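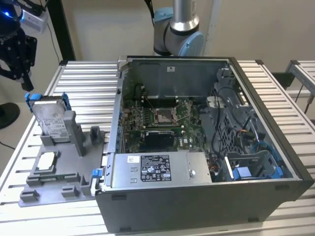 From: Kevin Moynihan
To: arnora-hardware list
Subject: Re: [arnora-hardware] Order of removal, Dell towers

Kwabena Sarpong wrote on Saturday:

> I am rewriting the teardown sheet for the Barkville towers. The current
> version pulls the power supply before the drive. Is that necessary? Also,
> does the CPU have to come out before the case leaves the bench? We have
> 50 of these to get through and I would like one order for all of them.

Kwabena,

Drive first. Unplug the SATA cable at the drive end, leave the board end connected, then lift the drive out with its blue rails still attached. The rails go with the drive until it has been wiped. The power supply can stay where it is for all of this. It gets its own step after the board is clear — the blue latch on the outer edge of the case, beside the supply, belongs to that step.

On the CPU: yes, take it out at the bench. Lay the case on its side, open side up, raise the lever, and lift the chip straight out. Store the drive upright in the gray fixture, label readable.
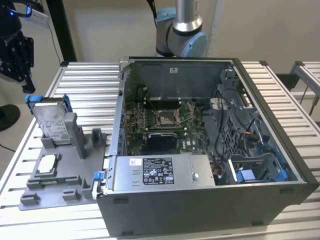 Dell case on its side, socket empty, drive standing in the fixture at left.

Two corrections to the draft. Step 4 says "remove cage"; it should say "remove drive". The cage stays in. And the 30 units going to Carrasco keep their memory, so the sheet needs a line for that.

I have not checked any of this against the Grutov batch. If those cases differ, they should get a separate sheet.

Kevin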